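Mastetti Padlock Set: README

Maintained by Estela Quezada. Complaints about the key naming go to Naveed Niazi, who named the keys.

What is in it

Close-up pictures and short notes on handling small brass padlocks: picking one up, turning it over, getting a key in, getting the shackle to let go. There are 620 clips. Each one comes with a text note saying what was attempted and what state the lock was in when we stopped. Stills are resized to 256 on the short side, so if you came here to study engraving you will be squinting.

The set grew out of the Tirham hardware drawer, a collection of locks that had outlived whatever they were locking. A few had keys. A larger group had keys that belonged to other locks. Sorting that out took most of October and accounts for the folder called maybe.

Folders

gurnness -- the main set. Locks with a known key, key tested by hand first.
witkowska -- stiff locks. Same tasks, more patience.
maybe -- see above. Excluded from the totals.
notes -- one plain text file per clip, same base name as the clip.

Fields in the notes

lock_state: open, closed, or unclear. "Open" means the shackle is free at one end. A shackle that wiggles in a promising way is still closed.
key_state: in, out, or ring_only. The last one covers clips where all you can make out is the key ring.
pose: which way the shackle points. Up, down or sideways. Down is more common than you would expect from looking at padlocks on gates.
wear: 0 to 3, by eye. Estela and Naveed scored the wear separately and disagreed on 107 clips, mostly over whether a scuff counts if you have to tilt the lock to find it. Both scores are kept. Please don't average them.

Known problems

Brass is shiny. The bright upper edge of a lock body can wash out whatever is next to it, and the lower half of the same lock may look like it came from a different shop.

Small lettering on label plates is mostly unreadable. We did not transcribe it, and we'd ask you not to guess a maker from the shape of the border. One of us tried this for an afternoon.

Key rings get in front of things. That is the main talent of a key ring.

There are 2 clips in gurnness with the wrong note attached. We know there are 2 because two notes describe a closed lock with the key out, and every clip left over shows the opposite. If you work out which is which, write to us.

Version history

v2: wear scores split into two columns. maybe moved out of gurnness.
v1: everything in one folder, which seemed fine at the time.

Sample views 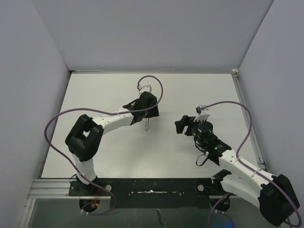
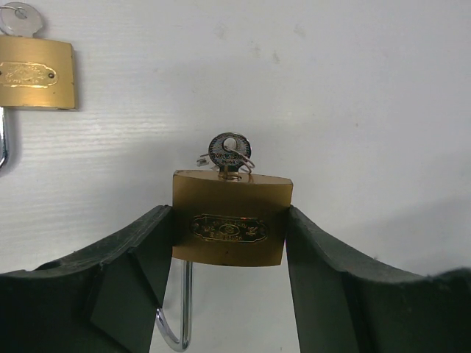 First: the white tabletop. Second: brass padlock, lock_state open, key_state in, pose down.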